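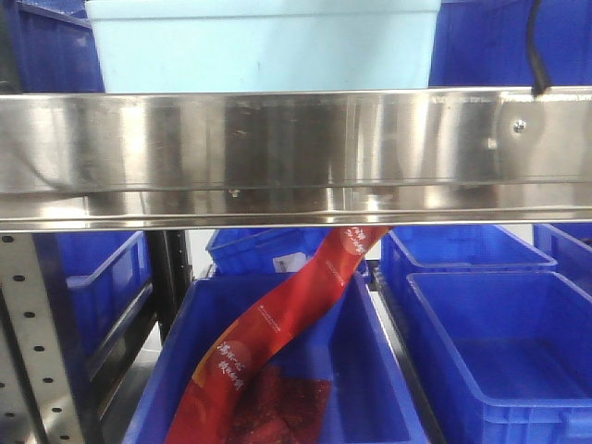
A long red packet in one of the blue bins, seen past the steel rail of the shelf above.

Rilmont bench, gripper trials

The Rilmont bench is where we try out grippers for bin picking, and I've been keeping this entry going since Gwenaël Fleury handed it over to me (thanks, Gwenaël!). It covers two finger sets so far, the Preta and the Tirus, both run on the same arm with the same controller settings.

Long floppy packets are the hard part. The red strip packs are slippery and they bend wherever you don't want them to, and if one leans up past the rim of its bin, the arm has to come in under the rail of the upper shelf to get hold of it. I love these packs as a test item and A-yeong Um can't stand them.

Cameras

We compared a fixed camera by the shelf with a small one at the wrist. The fixed view is great for planning the way in, but a shiny rail throws all sorts of reflections at it.

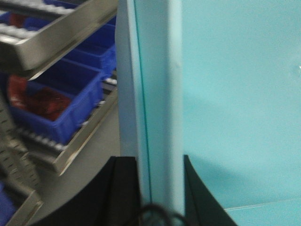
With the wrist camera the fingers are always in view, so you can judge the last bit of the approach, though you do give up a chunk of the picture to them. Kipchumba Were wants to mask them out in software. I'd leave them in!

Results

Each set got 100 tries in July. Preta managed 92 good picks. Tirus got 45, nearly all of its misses on strip packs, and Nadège Cordier is now cutting softer pads for it. Scores for the new pads go in the table once she's done.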